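Chapter 7
When the Gripper Lets Go: Faults in Hand-Held Collection Tools

What this chapter covers
Slip faults and how they differ from drops
Reading a fault log when the operator is part of the machine
Pinch hazards at the fingers and at hinged test furniture
Writing an incident report that someone else can use

On a Thursday in July, at twenty past two in the afternoon, an operator at the Elden training lab in Preltville pinched the tip of her index finger in a hand-held gripper. The injury was minor. She ran the finger under cold water, had it looked at, and was back at work the next morning. The supervisor on duty, Shona Buchanan, closed the station for the rest of the day and pulled the log.

The log showed that the pinch was the last event in a chain that had started two days earlier. A screw holding the left finger to its mounting block had backed out by less than a full turn. The finger still opened and closed. It still picked things up. But it no longer met the right finger squarely, and soft objects had begun to roll out of the grip at the moment the operator lifted them. Operators noticed and did what most people would do. They squeezed harder, and they moved their free hand closer to the fingers to steady whatever was slipping.

None of this was reported as a fault. The daily sheet for the station had a box marked "tool OK" and a box marked "tool broken," and the tool was not broken. Across the two days, 39 attempts were marked as failed. In the notes beside them the most common word was "slipped." Janaína Prado, who reviewed the sheets each evening, read them as a sign that the operators were tired, and she moved one of the breaks forward by half an hour.

We begin with this incident because it contains most of the problems that the rest of the chapter takes up. The equipment was simple, the task was easy, and everyone involved had been trained. The fault was small enough to live with, and for two days people lived with it.

7.1 The task and the tool

A hand-held gripper is a pair of robot fingers carried by a person. The person closes the fingers with a trigger or a squeeze handle and does the task by hand, while a camera on the tool records what the fingers do. The recordings are later used to teach a robot arm the same task. There is no motor, so the force at the fingertips is whatever the operator's hand supplies.

In the Elden lab the tasks were household ones: put a toy on a shelf, take a book down, open a door and close it again. Figure 7.1 shows a setup for this kind of work, with a small cabinet standing on a tabletop and a soft toy between the fingers. 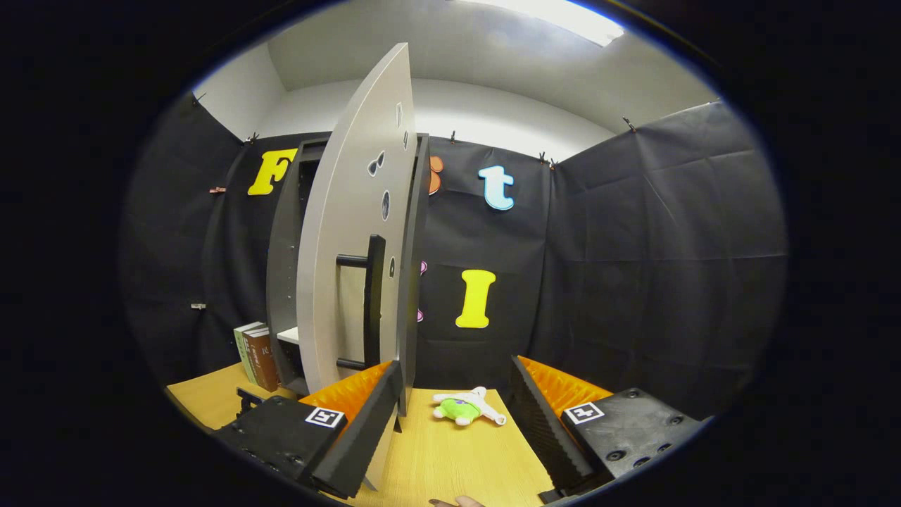 Figure 7.1 A tabletop cabinet task seen from the gripper's own camera. Note the ridged orange pads on the inner faces of the fingers and the fingertip at the bottom of the view.

Soft toys are harder to grip than they look. A hard block touches the pads at once and stays where it is. A stuffed toy gives way first, and its covering can shift over the filling. If the two pads are parallel, the toy flattens between them and holds. If one pad is tilted, the toy is squeezed more at one end than at the other and tends to work its way toward the loose end. We call this a slip fault. It should be recorded separately from a drop, in which the operator opens the fingers too soon.

The square printed markers on the blocks give the software a way to measure how far the fingers are open. They will not reliably reveal a tilted finger. A marker fixed to a block moves with the block, and if the finger has come loose from the block, the marker can report a normal position while the pad points somewhere else. The Preltville log showed normal finger widths for every one of the failed attempts.

7.2 Where the hands are

In the usual safety analysis of a robot cell, we draw a line around the machine and ask who might cross it. The method does not work for a hand-held tool. The operator's hand is already inside the line, often only a short distance from the moving parts.

For each task, mark the pinch points in two groups.

Tool pinch points. These include the gap between the pads, the gap between each finger and its block, and any place where the trigger linkage passes the grip. The operator controls all of them with one hand, and the other hand is free to get in the way.

Fixture pinch points. These belong to the furniture and objects used in the task. A cabinet door has one along its hinge side and another where it meets the frame. A light cabinet may also shift or tip if the door is pulled with the tool at an angle, so it should be clamped or weighted before the first attempt.

A station that is safe on either list alone may be unsafe when the two are combined. At Elden, the operator had the toy in the grip and was using her free hand to keep the cabinet door from swinging back. When the toy began to slip she let go of the door, reached for the toy, and squeezed. Her finger was between the pad and the block.

7.3 What the report left out

The first report on the incident was three lines long. It gave the time, the injury, and the cause, which was entered as "operator reached into gripper." The entry was accurate and of very little use. It led to a reminder being taped to the wall.

Primo Caruso, a maintenance technician, wrote the second report a week later after he had taken the tool apart. He found the loose screw, checked the other tools in the lab, and found the same screw loose on 3 of them. He also compared the service record with the number of attempts made. The lab's schedule called for the finger screws to be checked once a month, however much the tools were used. The station in question had logged over 111 hours since its last check.

Caruso's report led to four changes:

Finger screws are checked at the start of every shift with a torque driver, and the check is initialed.

The daily sheet has a third box, "tool works but feels wrong," with a line for a note.

Five slips in one session stop the station until the pads have been checked against a flat gauge.

The free hand stays behind the blocks whenever the fingers are closing. If an object slips, it is allowed to fall.

The last rule was the hardest to put into practice. Solange Figueiredo, who trained the new operators that fall, had each of them drop a toy on purpose ten times before starting any recorded work.

Terms to know
Slip fault: loss of an object while the fingers are still being held closed.
Drop: loss of an object because the fingers were opened.
Fixture: any item of furniture or equipment that stays in place during the task.
Compensation: a change in how a person works that hides a fault in the equipment.

Section 7.4 takes up compensation in more detail and works through a full fault log from the same lab.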